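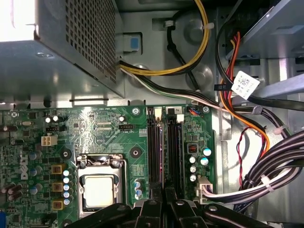 An open Dell desktop on the bench at Vakthorpe, seen from the gripper's own camera.

Most of the argument about training robots is about how much data you need. I think we should spend more time on what goes into each example, and the inside of an old office computer is a good place to see why.

Our group at Vakthorpe has been collecting demonstrations for a project called Ghauri. A person steers the arm through a job such as pulling a memory module or unplugging a power connector, and the recording goes into the training set. So far we have kept 628 of them. The plan in April was to record as fast as possible and sort it out later. I argued for that plan, and I was wrong.

The trouble is cables. A motherboard is rigid and its parts sit where the maker put them. The wires don't. Two machines of the same model can leave the same factory and look different to a learning system, one with the power cable arched over the case wall and the other with it lying across the memory slots. If every example comes from a tidy case, the system learns tidy cases, and the recycling trade has very few of those.

Asif Durrani, who runs our recording sessions, went back through one batch of 36 examples and found that 22 of them started from nearly the same cable layout. The operator had closed out each run by putting the wires back where they were. It was good manners and bad data. We now move the cables between runs, and an operator gets through 20 recordings in a session where the old habit gave us more. I think that is a fair price.

I would also keep more of the failures. Grurham, the toolkit we use for labeling, throws out any run where the grip slips unless you tell it otherwise. A slip followed by a recovery shows what to do when a retention clip won't let go - and a clean run never shows that. We had been deleting the most useful minutes of the day.

People at Drostirari, who share our data, have told me that this is too slow and that a large enough pile will cover the odd cases by itself. Maybe it will for folding towels. With computers the odd cases are most of the work, and someone has to set them up on purpose. I would take a smaller set recorded that way, and pay the operators for the extra time it takes.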